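About Marnari

Marnari records manual tasks and supplies the recordings to teams that train robot arms. The company was started by Khôi Mạc, formerly a controls engineer at Friesen, and has a staff of 20. Operators work with hand-held grippers, one per hand, in ordinary rooms.
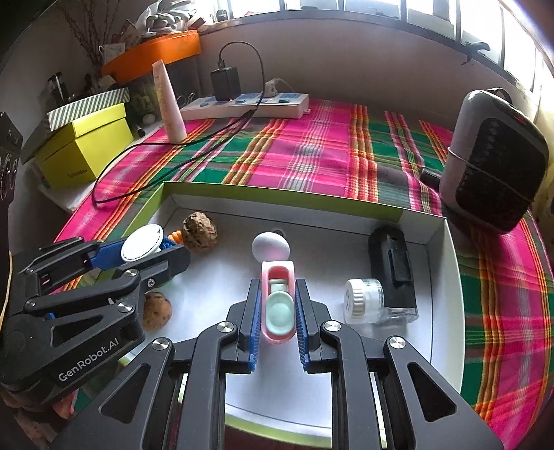

WHAT WE RECORD

Most of our catalog is short tabletop work: pick, hold, hand over, place. The object set is mixed on purpose. An egg, a walnut and a small plastic part call for different finger openings, and a policy trained on one of them tends to fail on the others. The current catalog lists 714 tasks. Each is demonstrated by at least 3 operators, and longer tasks are also run by remote control on a Bustetti arm for comparison.

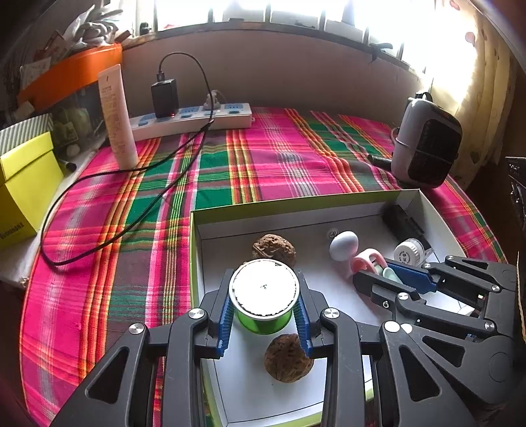

Review takes more hours than recording. Every demonstration is checked for grip timing, finger position and clear sight of the object, and is then accepted or sent back. Lifts are checked hardest when the object is held close to others – a tin just above a walnut, for instance, leaves little clearance for a late correction. Rejected takes are kept and labeled by fault.

Accepted sets ship in batches of 800 demonstrations with the task sheet and operator notes. Urkix has taken batches since September. Requests for new tasks go to the recording desk, with a written start state and end state.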